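Visit to the Kumico cloth cell, Pallville

Kumico opened its Pallville workshop to visitors in August, and I signed up for the afternoon tour. I fix sewing machines for a living, so I wanted to know how a gripper that handles cloth is kept running.

The tour spent most of its time on one hand tool with two fingers. Each finger is a set of linkage bars on pivot pins, with a grippy pad at the tip. The pads are the part that wears. They get wiped at the start of each shift and changed after 2000 grasps, and the log on the wall had the current pair at 584. A change takes 4 screws and a small driver.

The pins get more attention than I expected. Lint works into the joints, and then one finger lags behind the other. The technician brushes them out and opens and closes the fingers by hand, feeling for a rough spot. Oil is not allowed near the cloth, so a stiff pin is replaced. Cables are checked last, for rubbing where they pass between the fingers.

After service there is a test on real cloth. The fingers are opened wide and brought in low over a dark navy piece on a checkered cloth. Dark on patterned is the setup they use for checking the approach, and wrinkles are left in.

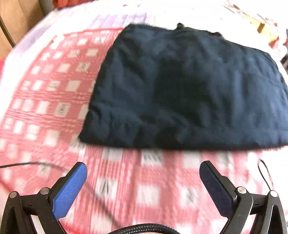

Getting there

The workshop is on the Jandale side of town, past the Penry warehouse. Take bus 18 and get off at the last stop. Parking is tight and the tour starts on time. Wear closed shoes.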